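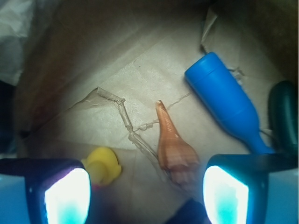

## Can you really hear the sea in a shell?

Somebody has probably told you this one. Hold a big seashell to your ear, go quiet, and you will hear the ocean. Grown-ups say it with a very straight face. Should you believe them?

Let's be fussy about it. A spiral shell like the orange-pink one in the brown paper bag could spend years in a closet, a long way from any beach. How would the waves get in? Do they wait inside until you pick the shell up? I have my doubts.

### So what is the noise?

There is a noise. Try it and you'll hear a soft *shhhhh*. But a noise that sounds like the sea may not be the sea. Bacon in a pan sounds a bit like rain, and you don't need an umbrella for breakfast.

Some people say the shell lets you hear your own blood moving. It's a good spooky answer, and you'll find it in plenty of books. Test it. Run up and down the stairs until your heart is thumping, then listen again. If blood made the sound, it ought to get louder. Does it?

Miyuki Sekiguchi, who is nine, tried this with her cousin Adi. "It was exactly the same," she told me. "I was just more tired."

The better answer is duller to say and more fun to check. The air around you is full of little sounds: a fridge, a road, somebody's feet upstairs. You mostly ignore them. When they get into the curved space inside a shell they bounce about, and some of them come out stronger. The word for this is **resonance**. Your ear gets a jumble of boosted sounds and your brain says, "Oh, waves."

### Don't take my word for it

You need a big spiral shell, a mug and a paper bag.

1. Listen to the shell in a noisy kitchen.
2. Listen again in the quietest place you can find. A closet full of coats is good.
3. Now try the empty mug, held close to your ear but not pressed flat.
4. Try the paper bag, opened wide. Crumpled ones crackle, so hold still.

Write down what you hear each time, including the boring results. If the mug goes *shhhhh* too, was there an ocean in the mug?

### One more thing to be suspicious about

People also say that bigger shells have "more sea" in them. A different size can change which sounds get boosted, so two shells may not sound alike. Borrow a second one and see if you can tell them apart with your eyes shut. Ask a friend to hand them to you in a secret order, and no peeking.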